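Kingate Long Box for Comics, Second Version

Kingate says its new long box will hold 279 bagged and boarded issues. I have heard numbers like that before. They usually assume thin modern floppies packed so tight you need a butter knife to get one out. Load it with annuals and anything square-bound and you will hit the wall a good deal sooner.

The box comes flat and folds together without tape. The walls are doubled on the short ends, where the handles are, and single on the long sides. Kingate calls this "archive strength." I would call it a decent cardboard box. The lid fits well when the box is full and bows when it isn't, same as the first version.

What has changed is the price, now 40 for a pack of 2, and the coating on the inside. The coating is supposed to keep acid away from your books. Maybe it does. You would need to leave a run of Wukadholm in there until the kids are in college to find out, and the guarantee ends long before that.
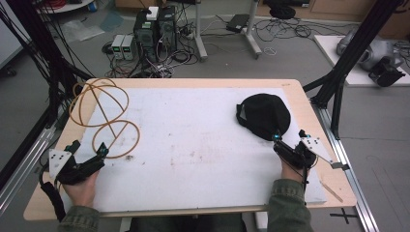

Fanni Győri wrote in to say she has had the first version in a closet for 10 years with a full set of Major inside, and the pages are as white as the day she bought them. Fair enough, but her comics were in good bags the whole time, and I'd give the bags the credit.

The dividers are sold separately. They are plain white plastic with a tab that sits too low to read once the bags are in. Cut your own from backing boards.

If you already own the first version, keep it. If you're starting out and the shop has these in October when the sale is on, they're fine. Don't stack them more than three high, whatever the label says.

Comments

Dezső Erdős
Mine bowed at two high. Basement, though.

Csenge Pap
Does the Cernau magazine size fit? The page at the shop says yes and the guy at the counter said no.

Ayodele Nwachukwu
Csenge, no. Too tall by a finger, the lid won't close.

Contact | Copyright Zsófia Bodnár | Back to top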